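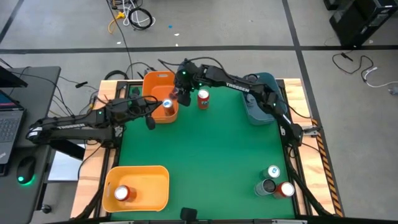 Ticket 242
Subject: yellow sorting bin looks orange
Product: Cletoveck open-front bins, mixed colours
Status: open

Hi Purner support, hope this is the right form! We bought your open-front bins in January for sorting drinks cans on our green-topped table, and the yellow one is driving me a bit mad. Under our lights it comes out so close to the orange one that cans keep going in the wrong bin. The teal is lovely, no complaints there.

What I've tried so far:

Gave all the bins a wash in warm soapy water. No difference to the colour.

Swapped the orange and yellow over, in case it was just where they stood. Still muddled them.

Compared them from directly overhead and from the side, which did tell me something.
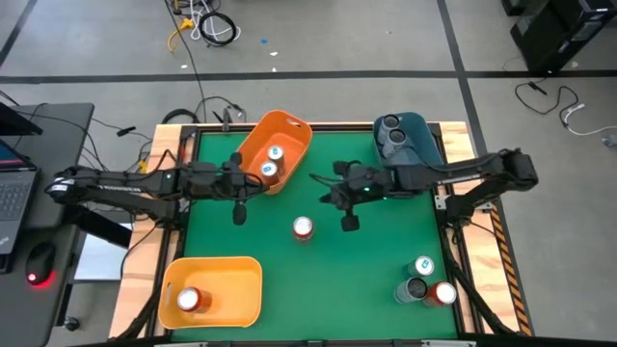
Reddish-orange bin top left, yellow-orange bin bottom left.

From above I'd call both of them orange if you asked me quickly. Your reply at 11 said to check the colour code on the base, so I did, and mine ends in 20. The sheet says that should be "pale yellow", so I went back and crouched down at table height to see whether it matched the swatch. 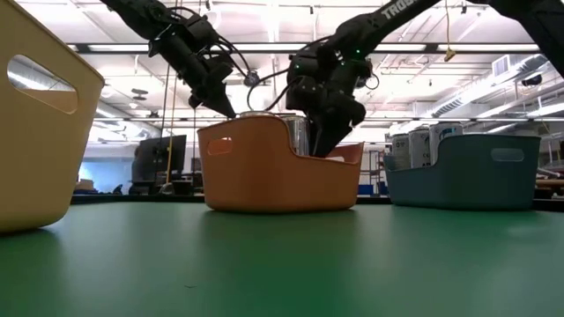
And down there it pretty much does — a proper pale yellow, nothing like its neighbour. So I don't think you've sent me the wrong one, it's more that the colour shifts with the angle. Is that normal for this plastic? Our other set, the Dutach ones at the Crăciun site, never did it, but those are a thicker sort and we've only got them in blue.
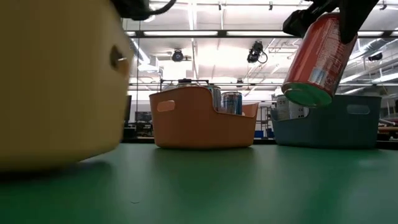
Labels would be my next go, if you can tell me what sticks to this stuff. The trouble is finding a spot for them. The orange bin has that tall curved back sloping down to a low front, with the oval handle slot up near the left end, so I'd want something narrow that sits below the slot and follows the curve. The yellow has a slot as well, so one size ought to do for both.

Failing that, could I swap the yellow for a white or a green? Happy to pay the postage. I've nearly 200 cans waiting in bags by the door, so a quick answer would be brilliant!

Update, same afternoon: tried a strip of masking tape on the yellow one and it peeled off within the hour. Leaving the ticket open.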